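Cimmont Karting Club, September meeting, minutes

Back room at the track, 7 p.m. start. Rodel Agbayani writing these up again, so if I've put words in your mouth, tell me at the next one and I'll fix it. Usual disclaimer: I type the way I talk and I'm not going to start doing it any other way.

We had a decent crowd, and the late arrivals from the Plilska end of the county got there in time for the part that mattered (the enduro). Apologies were read out. The August minutes were accepted with one correction: I wrote that the rain race was stopped on lap nine and it was lap eight. Sorry! I was under an umbrella and so was my notebook, just a different umbrella.

Matters left over from last time

The timing loop at the start line has been re-laid and it picked up every kart in the last round. Before that we were losing transponders in the heavy class, mostly the karts with the low seat mounts, and I had to sit there matching lap charts to a phone video. I never want to do that again. The old loop is in the shed if anyone wants it for a home project.

The tire barrier at turn six is still a mess. We'd agreed to rebuild it before the fall rounds and we got as far as the first half. I put my hand up for the Saturday-morning kind of work that needs doing there and four other people did too, and I have your names, so don't go quiet on me. Bring gloves, the old bolts are nasty.

Noise letter. The reply went to the county and we've heard nothing back. Practice hours stay as they are until we do.

Money

Balance in the club account is $1,373. It looks thin, but the entry fees from the last round hadn't landed when the statement was printed. The big item out was $600 for the deposit on the Gatchalian circuit for the two-hour enduro. We lose that if we cancel inside the last month, so from here on we're doing it. I said that out loud at the meeting and I'm saying it again in writing.

There was some back and forth over raising the round fee. I was for a small bump, a few people were against, and it got a bit warm for a few minutes, all good-natured. It was left alone until the annual meeting. My own view is that we're going to have to do it next year, with tires costing what they do, but I lost that one fair and square. 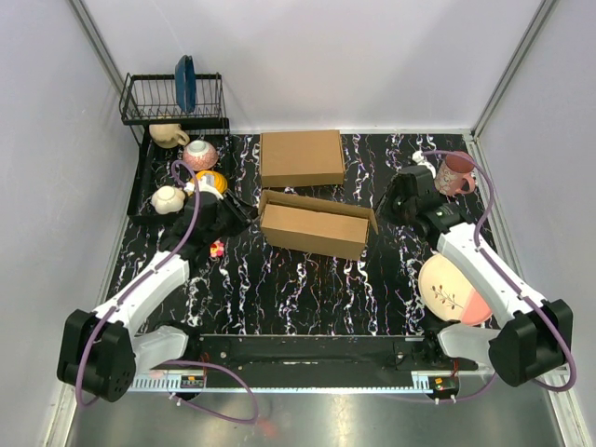 Trophies took longer than they should have, and that's on me. I'd asked for the same cups as last year and then half the room told me they'd rather have something flat they can hang up, like a plaque with the track map on it. I like that idea too, I just wish I'd heard it in June. So: plaques for the top three in each class, plus one cup for the overall champion, and the cup stays a cup because the past winners' names are on it. While we're on the subject, when you return the perpetual awards, please use a proper cardboard box, with the flaps still on it, and close it up like the one at the back in the photo. Last year one came back to me in a grocery bag with a chain guard and half a sandwich. Engraving names have to be spelled the way you want to see them for the rest of your life, so check the list when I send it.

Championship standings

With two rounds left the junior class is wide open. The top pair are level on points and split only on wins, and the kid in third has the pace to beat both of them if he'd stop trying to win it at the first corner (his mother said this before I did). Seniors are less of a fight. The leader has a gap of 29 points, so a couple of steady finishes will do it. I said I thought he'd been the class of the field since the spring, and that the difference this year is how early he's getting on the throttle out of the hairpin. I got some eye-rolling for that from the people he's beating. Heavy class is a three-way scrap and I wouldn't put a dollar on any of them.

Drop scores came up. The rule is unchanged: you drop your worst result, and a disqualification can't be your dropped result. Please read that second half again, since I've been asked about it after every round this year.

The Gatchalian enduro

This took most of the evening. What we settled:

Two hours, teams of two or three drivers, minimum of three driver changes. No driver does more than forty-five minutes in one go.
Refueling only in the marked area, engine off, driver out of the kart, extinguisher manned. No exceptions, and the pit marshal's word is final.
Minimum pit stop is three minutes, timed from line to line. That takes the sting out of the whole "who has the fastest gas can" business and I'm all for it.
Ballast gets weighed with the driver at each change. If your drivers are very different sizes, sort out your lead before you arrive.
Grid will be set by a fifteen-minute qualifying session, best lap from any driver in the team.

I argued for a Le Mans style running start because I think they're a riot. I was outvoted, heavily, on the grounds of ankles. Rolling start it is.

We need more marshals. Gatchalian has more posts than we do and one of them can't be seen from any other, so it needs two people on it with a radio. If you're not driving, or your team has a spare body, put your name down. Lunch is on the club for marshals and I'm told it's going to be better than the hot dogs.

Electric karts

The Voltum demo got everybody talking. For those who missed it, we had a pair of their karts at the track for an afternoon and anyone with a license could do five laps. I came in a skeptic and went home grinning like an idiot. The shove out of the slow corners is something else, and you can hear your own tires, which taught me more about my driving in five laps than I'd like to admit. On the other side, they're heavy, they're pricey, and we don't have the power supply in the paddock to charge a full class. Several people also said, fairly, that they got into this because of the noise and the smell, and they aren't going anywhere.

Nobody was ready to vote on a class. We did agree to let electric karts run in open practice next season in their own session, away from the gas karts, once our insurance says yes in writing. I'm chasing that.

Any other business

Kids on bikes in the paddock. Please, no. We had a near thing at the last round with a trailer backing up and it scared me half to death.

Somebody has left a very nice torque wrench on the scales bench. It's in the office. Describe it to me and it's yours.

The request to move the drivers' briefing to before scrutineering was turned down. Briefing stays at 8:30 a.m., and if you miss it you start from the back, same as always.

The new fire extinguishers are in and the old ones have been taken away. I'd like a few of us to practice with an expired one before the enduro, and I'll set that up at the track after the next round.

Meeting closed at 9:20 p.m. Next one is at the same place and the same time. Enduro team sheets are due to me by then, with all drivers' license numbers filled in, please.

Rodel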